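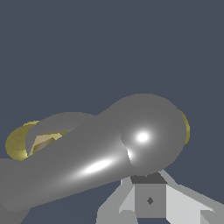 Simulated arm at the Noron open day, with a gold-colored ring at left

Tips from the Noron open day: taps, handles and stiff valves

Noron opened its training shop to the public in January, and I went along for the afternoon session. The subject was household fixtures. Dumisani Hlongwane ran the demonstration, which used a simulated arm on a screen and a bench with real taps beside it. The simulator is called Stinora. Most of the audience had come with questions about their own kitchens, and a good part of the time went to those.

Hlongwane's main point was that turning a tap is harder to program than it looks. The program needs to know where the center of the handle is, how far it should travel and how much force is too much. People skip all three at home and break things. The notes below are what I wrote down on the day, plus a few things I have tried in my own house.

Find the center first. Put your palm over the middle of the handle before you turn it. If you push on one end only, you are bending the stem as well as turning it. Old stems do not take this well.

Stop when it stops. A dripping tap closed harder will often drip more, and the washer wears out sooner. Close it until the water stops and leave it there. If it still drips, replace the washer.

Work a stiff shutoff valve in small moves. A quarter turn closed, then a quarter turn back. Repeat until it moves freely. Do this twice a year on every shutoff under a sink. I do mine when I change the smoke alarm batteries.
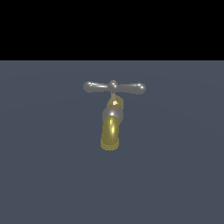
Filed under: Kitchen and Bath > Faucets

The faucet model in the simulator has a cross-bar handle with a round knob at each end, and a gold-toned spout pointing straight down. A cross-bar gives you two places to hold, so use both. Thumb on one arm, fingers on the other, and turn evenly.

Pichit Paisan took the bench half of the session. He repairs fixtures for Clultex and had 41 worn cartridges in a tray for people to handle. His advice:

Wrap the jaws of the wrench. A strip of old bicycle tube works better than a rag and does not slip. Tape leaves glue on the finish.

Plug the drain before you take anything apart. He said this at the start and again at the end.

Lay the parts out in the order they came off. Left to right on a towel, same side up. Put them back from right to left.

For scale on a spout, soak a cloth in white vinegar and water, half and half, and tie it on for 30 minutes. Rinse well. Do not use this on a lacquered or plated finish without trying a hidden spot first.

Plumber's grease goes on the stem threads and the O-ring. Use a thin film. Petroleum jelly swells some kinds of rubber, so keep it away from the O-ring.

Somebody asked if a robot would be doing this work in houses soon. Hlongwane said his group had 2000 practice runs on one handle type and would need to start over on parts of it for a lever.

Admission was free and there was room for 79 people. Noiphan, the hardware store next door, had washer kits at the counter. Bring the old washer with you if you go, as the sizes are hard to judge by eye.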